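Door catching on new floor, do I trim the door or what?

Asked by Wendy Hollis, 2022-12-03

Hi all, hoping someone can help before I do something daft. New click floor went down in the dining room in May, came up higher than the old carpet, and now the door from the hall drags for the last bit of its swing. It's a solid wood one, heavy, came with the house. Hubby wants to take a plane to it in situ. I say it has to come off. Also the room echoes like mad now but thats another question.

3 answers

Judite Teixeira
Off the hinges, always. You can't plane the bottom of a door while its hanging, you'll get the middle and miss both ends. Mark it first though. Shut it as far as it goes, lay a scrap of card on the floor, run a pencil along the bottom edge on top of the card. Then:
- pins out, bottom one first, someone holding it
- masking tape along the line, both faces
- plane from each end towards the middle or it'll split out
- seal the raw edge, varnish or whatever. People skip this and it swells
We did ours last year, the Vilela boards, pale ones. 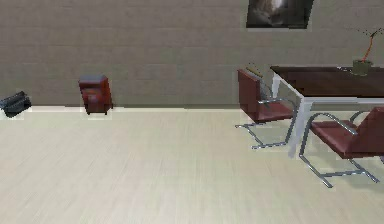
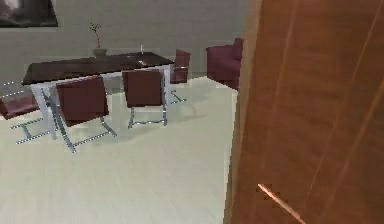
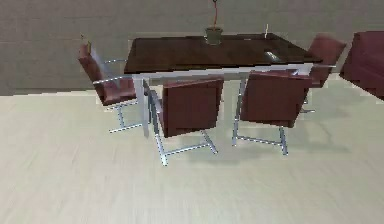 Check the hinges before you cut anything, mind. Ours had dropped 3 mm and half the dragging was just that, longer screws in the top hinge sorted most of it. Would of saved me a morning. Look down the edge of the door when it's part open, like in the second one, and see if it leans against the frame gap. If it does, screws first, then see what's left to take off. Sandpaper might be enough.

Valter Azevedo
just get rising butt hinges. lifts the door as it opens, no cutting. Got mine from Provport, fitted in an hour. make sure you buy the right hand, I didnt

Patricio Yáñez
Rising butts are fine but you usually have to shave the top corner so it clears the frame, so it's not "no cutting". And on a heavy solid door I wouldn't bother.
Agree with Judite on screws first. One thing to add, slide a straight edge across the floor where it rubs. If there's a high spot in the boards the door will catch there and nowhere else, and then its the floor fitter's problem. Did they leave a gap round the edges? If not it can lift. Ring them before you touch the door.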